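Ticket: Doorbell camera chime delay and false motion alerts
Status: Waiting on customer
Product: Kindasico wireless doorbell camera, with Barketti plug-in chime
Opened by: So-ying Lai
Assigned to: Hok-lam Lo

So-ying Lai wrote:

Hi there! I've had the Kindasico doorbell up since January and mostly I love it, but two things are driving me up the wall. First, the chime. Somebody presses the button, the ring around it lights up right away, and then the Barketti chime in my hallway just sits there. I timed it with my phone and got 48 seconds once. By then the delivery guy is back in his truck! Second, the motion alerts. I came home yesterday to 57 of them, and I went through every single one (yes, all of them, I had coffee) and it was the neighbor's flag over and over, plus one cat.

What I've tried so far: pulled the chime out and plugged it back in, took the doorbell off its bracket and charged it overnight, deleted the app and put it back on. The app says the battery is full and the signal is "fair." The router is a Huang, upstairs in the back bedroom, and the chime is by the front door.

Hok-lam Lo replied:

Hi So-ying, thanks for all the detail, it really helps. Let's take the chime first. Could you tell me whether the chime is paired straight to the doorbell or going through the Wi-Fi? In the app go to Devices, tap the chime, and look at the line that says Link. Also, which firmware is on the doorbell? It's at the very bottom of the same page.

So-ying Lai wrote:

OK, Link says "Network." I don't remember picking that, I just kept hitting Next during setup. The firmware line says there's an update waiting, but when I tap it the bar goes partway and then quits with "Error 200, try again later." I've tried again later. A lot of later!

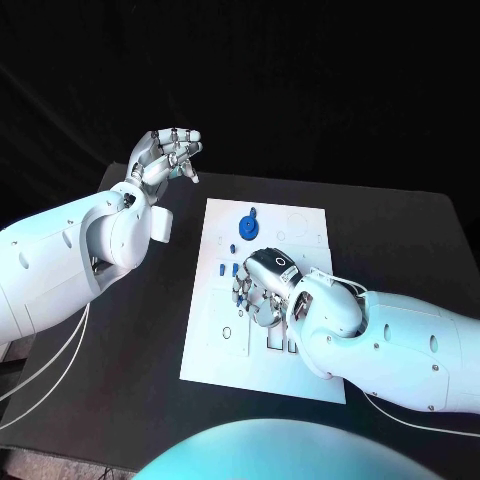 I also went and borrowed a Potitz extender from my sister and stuck it halfway down the stairs. Signal went from "fair" to "good," and the update still quit on me at the same spot. The chime got a little quicker, but I'd still call it slow — I could walk to the door first, and I'm not a fast walker.

Hok-lam Lo replied:

That error is the doorbell losing its connection while it downloads. I'd like you to do the update with the doorbell indoors. Take it off the bracket, bring it into the same room as the Huang router, and unplug the extender for now so the doorbell doesn't hop between the two. Start the update and leave the app open until the light turns solid.

After that, change Link from Network to Direct. Hold the button on the side of the chime until it beeps, then press the doorbell once.

For the flag, open Motion Zones and drag the right edge in until the neighbor's yard is outside the box. Then set sensitivity down to level 2. It ships on the highest level, and on a busy street that's a lot of alerts.

So-ying Lai wrote:

Update worked! Took forever, but the light went solid and the error is gone. Switched the chime to Direct (had to do the beep thing twice, I let go too early) and now it rings pretty much the moment I press it. I made my husband stand out there and press it over and over.

Motion is better too. No flag at all this morning. It did miss the mail carrier, though, so maybe level 2 is too low? Also, can I plug the extender back in or will that mess it all up again?

Hok-lam Lo replied:

Great news on the chime. Try level 3 and keep the zone the way you have it. The extender is fine to plug back in, the chime doesn't use the Wi-Fi anymore. If the doorbell drops offline afterward, send me the log from Settings, Help, Send Log, and tell me what time it happened. I'll leave the ticket open while you test.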